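Features | Automation & Workplace Safety

The rules a two-armed robot works by

When Stoltisberg set up its first humanoid robot at the Campbell site, the safety manual ran to 100 pages. Most of the people on the floor had not read it. Anayeli Ibarra, who runs the robot area, asked for something they could tape to a locker door.

She got a list of 12 rules, written over one September with Tiburcio Barajas, a technician who had spent years on older fenced-in arms. The list has been changed twice. The current version is dated 2/4/24.

"The old machines were bolted down behind a gate," Barajas says. "If the gate was open, the arm was off. With this kind you have to think about where the hands can get to."

Several rules deal with the work surface. Trays go on the upper level with space between them, so a hand can come in from the front without brushing the next one. Small parts stay below. Anything that has to be moved goes back to its place before the next run is started, and the person who moved it signs the sheet.
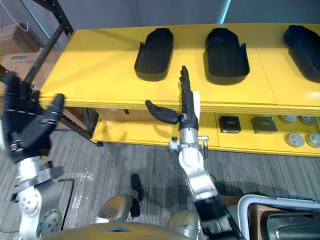 Both hands raised in front of the yellow shelving, with black trays on the upper level and smaller parts below.

Reach comes next. The crew marks the farthest point either hand can get to, with the arm straight out, and adds a margin. People stay outside that line while the arms have power. Cartons can be stored nearby, but outside the line too.

The rule that caused the most argument was about stopping. Stoltisberg wanted one person holding the stop button at all times. Ibarra wanted two people trained for every shift, trading off, because attention drops when someone watches the same motion for a long stretch. Her version went in.

"I did it myself for a morning," she says. "By the end I was looking at the wall."

Speed is set low for any new task and raised only after 500 clean cycles. A dropped part sends the count back to zero. Barajas thinks the number could be lower for light parts – Ibarra does not, and it has stayed where it is.

The hands get their own checks. Fingers and thumb are opened and closed one at a time at the start of each shift, and cables are looked over for wear. After 4,000 cycles the hands are inspected by someone from outside the crew.

Mirkeck, a smaller shop that packs goods for Zestness, has asked for a copy of the list. Ibarra sent it with a note telling them to measure their own reach lines and leave hers out.

Contact the editors | Reprints and permissions | Back to top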